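Empty pill bottles wanted again at Bornside

The Bornside community hall will take in empty pill bottles again this November, with the sorting tables open every Wednesday from 3 p.m. The bottles are washed, matched with their caps and passed on to Melel, a small charity that supplies clinics short of containers.

Last year's collection brought in 2,576 bottles, more than the hall had shelf space for. This time they will go out in cartons of 200 as soon as a carton is full – the first is expected to leave before the end of the month.

White plastic bottles with their own caps are the most useful. Amber ones are accepted too, but they are packed separately. Labels should be soaked off at home if possible, and any leftover tablets must go back to a pharmacy. The hall cannot take medicine of any kind.
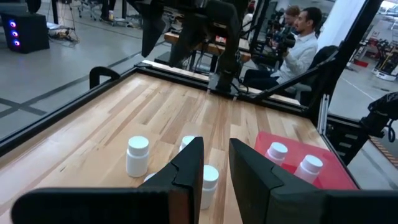 Paraschiva Avram said the caps cause most of the work, and asked people to screw them back on once the bottles are dry. A loose cap in the bottom of a bag can take longer to match than a whole row of bottles takes to wash, she said. Last year 126 bottles had to be recycled for want of a cap that fit.

Sorting is done by size first, on trays, then by cap type. Push-and-turn caps are kept apart from plain screw caps, and cracked bottles are taken out before washing.

Bags can be left inside the side door on Yeom Street during opening hours – not on the step overnight. Anyone with a large number to bring, such as a care home, should speak to Ladi Akande at the hall first to arrange a time.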